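OK so a few of you asked what changed at work once the folding robots turned up at Trudlow. Short thread, I'm on my break.

Before: six of us on the folding tables, same shirts all shift. My wrists were cooked by lunch.

Now: the arms do the easy stuff, towels and pillowcases mostly, and we spend half our time teaching them the rest. My actual job title is still "laundry attendant", no raise for the new bit, and yes I've asked.

The teaching is squeezing hand grippers and folding with those instead of your fingers. Target is 100 folds a shift. My first go I got through 4 before smoko and wanted to throw the things out the window.

Isauro Valdovinos picked it up in 2 days, he's a natural. I still reckon I fold faster with my own hands - but my wrists don't ache at night any more, so I'll take it.

Black clothes are my least favourite. You lose every edge.

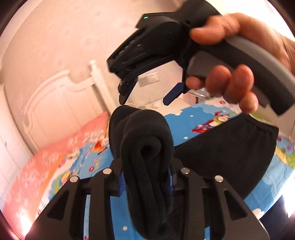
Black on a cartoon bedspread, two grippers going.

What worries me is the casual hours. They've dropped since April and no one upstairs will say if they're coming back. Ekkachai Wiriya is taking it to the next staff meeting, so if you're at Trudlow, send him your rosters.

Break's over, back to it.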